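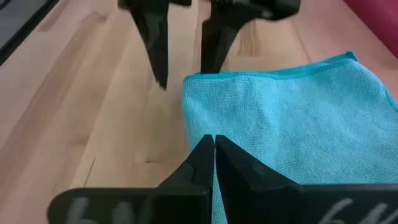

Consuelo Manríquez asks if it is really necessary to wash new cotton before cutting, because her last two pillow covers became too small after the first laundry and she had followed the pattern exactly. My answer is yes, for cotton and linen I always do it. It takes one evening and the sewing can wait until the next day.

How to prewash cotton fabric

What you need: the fabric, your usual detergent, a measuring tape, matching thread or any thread you want to finish, and an iron.

Before washing

Measure the fabric, length and width, and write the numbers on a paper. I learned this habit from Nermin Kocabaş and I still keep her first paper inside my sewing box. If you write the numbers, you will know how much that fabric shrinks and next time you can buy the correct length.

Then finish the two cut edges. A zigzag stitch is enough, with a medium width. If you don't have a machine, cut a small triangle from each of the 4 corners; the edge will still lose some threads, but it will not make such a big knot in the drum. The selvages you leave alone.

For dark or strong colors, make a small test. Put a corner in a glass of warm water for 3 minutes and press it on a white napkin. If color comes out, wash this fabric by itself.

Washing

Use the same temperature that you will use for the finished thing. Pillow covers and kitchen towels I wash warm, so the fabric also goes in warm. For a blouse which will be washed cold, cold is fine. Open the fabric completely before you put it in the machine - a folded piece can keep the fold line for a very long time. No softener. If the piece is longer than 6 yards, I cut it in two parts, with a little extra on each.

Drying

The same rule: if you will use the dryer later, use it now. Take the fabric out when it is still a little damp. On a line, hang it by the selvage with many pins, and never over a thin rope in the middle.

Ironing

Iron along the length, following the threads. If the piece became crooked, pull it gently from the two opposite short corners while it is damp, and iron again. Let it rest flat until it is cool.

Now measure again and write the new numbers beside the old ones.

For Consuelo's covers I would cut from the washed fabric with the same pattern, with nothing added. The small ones can be opened at the side seam and a strip put in, if there is some cloth left over - wash the strip first too.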